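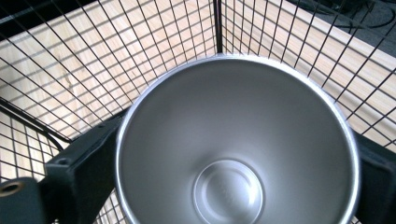 Wuninov serial bridge: two weeks on the bench

I bought this card to wake up an old terminal controller which my uncle left in his garage. It sits between the serial port and a modern laptop, and it keeps a log of everything that passes. The price was 127 euros with postage.

Installation took me one evening. The manual is 14 pages and the jumper table on page 6 is wrong: positions A and B are exchanged. Donal Brennan wrote this on the Jirgate forum already last year, but the printed version is still the same.

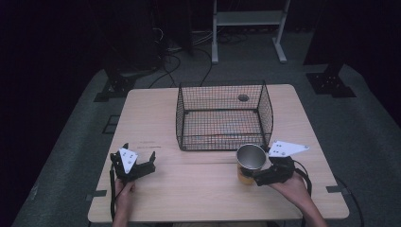

After I corrected the jumpers, the link came up at 9600 baud and stayed up all night. Higher speeds are less good — at 19200 I lost characters every few minutes, also with a shorter cable.

The logging is the best part. You can stop it, search it and play it back to the terminal. I would like a proper power switch, and screws which are not so soft.

For slow equipment I recommend it. For faster lines, wait for the next firmware.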